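Shape blocks

A sort-of encyclopedia entry from my toy pages, last fiddled with in July

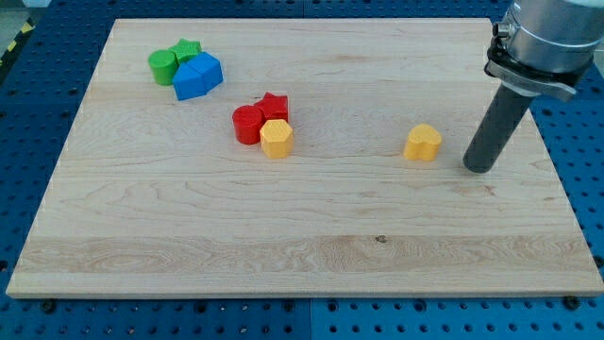
What are shape blocks for?
They're for little kids to sort, match, stack and name, and the good ones keep doing that job long after the naming part is old hat.

Shape blocks are small solid pieces, each with one outline carried straight up from bottom to top — what my old maths teacher would have called a prism. Cylinders count too (I've had letters about this!). Plastic ones come in strong colours like the green, red and blue I've got on the maple board, and the same shape often turns up in more than one colour. My green and red sets both have a star and a cylinder, so you can group by colour first and then muck it all up and group by shape.

Stars. Five points, hard to stack, always the favourite. Kids grab them by a point.

Cylinders. Happy standing on end, and off under the couch the moment they're tipped over.

House shapes. A pentagon with two sloping faces meeting at a ridge. Ákos Gál, who ran the toy library in Skisovdale, filed these under "roofs", and I still do.

Sorting on a board is an old habit of mine. A flat piece of maple gives you a pale background, so the colours stand out, and it's easy to carry to the table. Mine has a small dark knot in it that my youngest used as "home" for whichever block was winning. I never did learn the rules.

Collecting them is another matter. Yevhen Hrytsenko has 636 loose blocks in his garage at Wilterbridge and reckons 53 of them are stars. I've offered him two of my doubles for a Szekeres hexagon and he's still thinking about it.

For cleaning, warm soapy water and a tea towel will do. Any with a textured face want a soft toothbrush.

See also: stacking rings, posting boxes, pattern tiles.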